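Workshop notebook, Drollside shed
11/4/20

Madder vat, second go. I am so pleased with this one I had to sit down and write it up before washing my hands, so excuse the smudges.

Background for anyone picking this book up cold: we've been trying to get a proper warm brick colour on cotton out of ground madder root, and the October batch came out the pink of a sticking plaster. I blamed the root. I now think I was wrong to blame the root. The Ladefoged notes say to keep the bath under 60 and I'd been letting it creep up while I did other things, and past that point the browns come through and the red goes dull.

What I did this time:

Scoured the cotton hard. Two hours at a simmer with washing soda, and the water came out the colour of strong tea, from fabric that was sold to us as ready to dye! Always scour. Rinsed until clear.

Tannin bath overnight, then alum, 12 per cent on the weight of dry fibre. Didn't rinse heavily between the two. Let the cloth drip over the trough and went straight in.

Madder soaked separately in warm water for 30 minutes, strained through the old curtain, and the dregs tied up in a bag and put in the pot anyway (there's a lot of colour left in them). Added a spoonful of chalk, as the tank water here is very soft. I'd skipped chalk completely last time and I suspect it mattered as much as the heat did.

Then the slow part. Started cold, brought it up over an hour, held it at 40 for a good long while with a stir whenever I walked past, then nudged it a little higher at the end. Left the lot to cool in the pot.

The first strip out was a lovely deep coral, and I did a small dance. The second, from the bottom of the pot, was darker again and leaning to rust. Some unevenness along one selvedge where it sat against the side. Bigger pot next time, the Drellis one if it's free.

Now to colour matching. The shade I'm chasing sits in the brick to rust range, a bit browner than coral and nowhere near tomato. 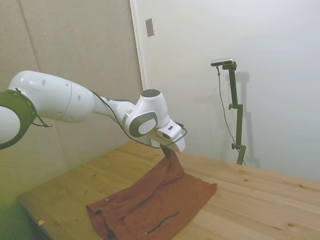 Rust-red cloth on pale timber, very close to target.

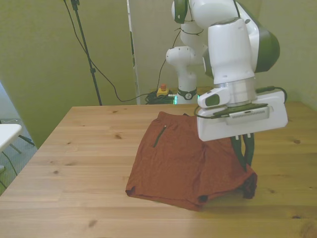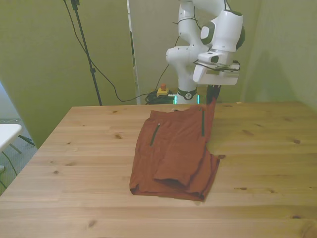
To get from coral to there I want to try a weak iron dip, and I mean weak. Iron on madder heads for purple-brown very quickly, and on the Clernier wool samples it went too far before I'd found the tongs. The other option is a light overdye with onion skins, which should warm it up without flattening it. I'll cut the second strip into pieces and try both on the same afternoon so the light is the same when I compare them.

Also to do: a wash test with the plain soap, half a strip in the window under card for fading, and label the jars properly. There are two marked "good one" and they are different colours.

Keep the spent bath. It still looked strong when I put the lid on, and there's a skein of merino that would take a soft peach very nicely.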